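Blenders should be sold with spare gaskets
By Shona Baxter

My Flomano blender stopped holding liquid in December. The motor was fine. The jar was fine. The rubber ring under the blade had gone flat, and the company doesn't sell the ring. It sells a whole new jar assembly for more than half what I paid for the blender.

I think that is a bad way to treat customers. A gasket wears out with normal use, and the maker knows it. Put 2 in the box. Print the part number on the base. Randus does this with its food processors, and mine is still on the counter.

Until others follow, I'd ask about parts before asking about wattage. If the store can't answer, buy something else.
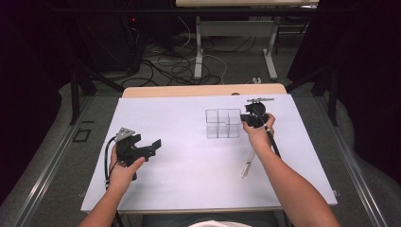
Issue 200, page 2

Letters in reply go to Nest Rowlands at the Kitchen Desk.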